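Gavano thyroid notes, data card

Short version, will expand. Gavano is a set of 970 de-identified clinic notes on underactive and overactive thyroid, written up in everyday words so non-clinicians can use them. Maintained by Sille Riis.

What's in it
One row per visit. Symptoms as the patient told them, TSH and free T4 when drawn, dose changes, free text. No imaging. No kids under 8. 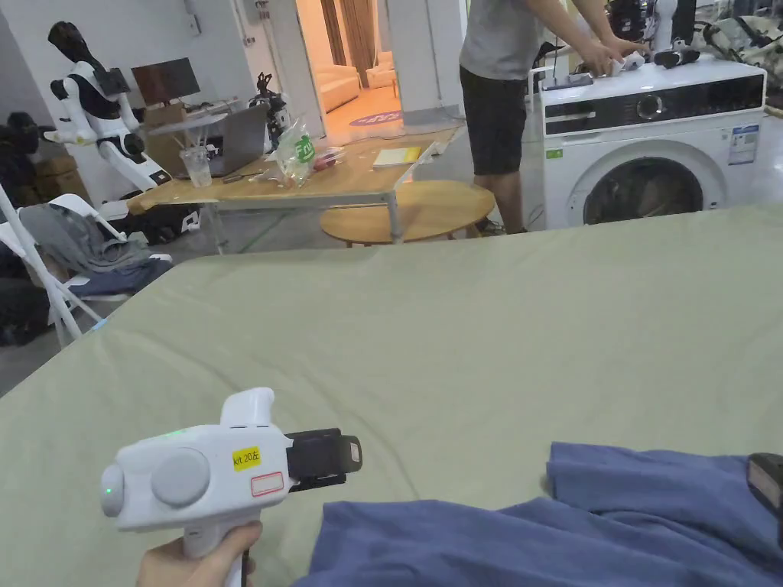

Sources
Two clinics, Omden and Tóth. Omden sent 400 notes, Tóth the rest. Tóth notes are longer and messier – lots of abbreviations, we expanded what we could. Anything unclear is left as typed.

Units
TSH in mIU/L everywhere. Free T4 was mixed, now all pmol/L. Check column t4_orig if a value looks off. Blank means not drawn, it does not mean normal.

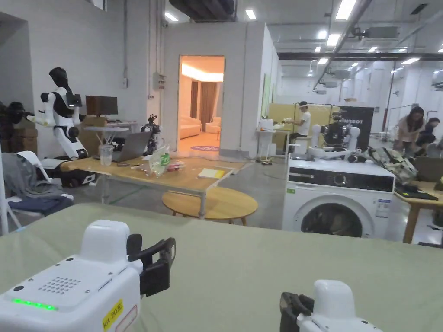 Symptom tags are by hand. Tired, cold, hair loss, weight up, weight down, racing heart, shaky hands, neck swelling. More than one per visit is fine. Use the short code in the tag column, same idea as the yellow label with handwriting on the white gripper at left – short, stuck on the front, readable if you already know the system. Full key is in tags.txt. "Tired" is over-used, dont lean on it.

Known problems
- 33 rows have a dose but no drug name
- pregnancy flag missing for about half of Tóth
- biotin use was hardly ever asked, and it can throw off the labs
- some follow up visits are filed before the first visit, sort by visit_no 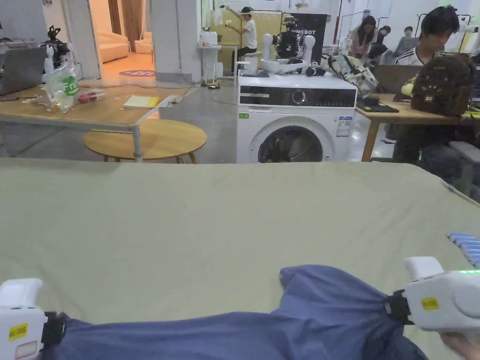
Not for
Diagnosis. Dosing. Picking a treatment for a real person. If you have symptoms see a doctor and get the blood test.

Changes
November – Pultotero import script replaced, dates shifted per patient, duplicate rows droped. Old version is gone, please re-download.

Questions go to Sille, mornings are best.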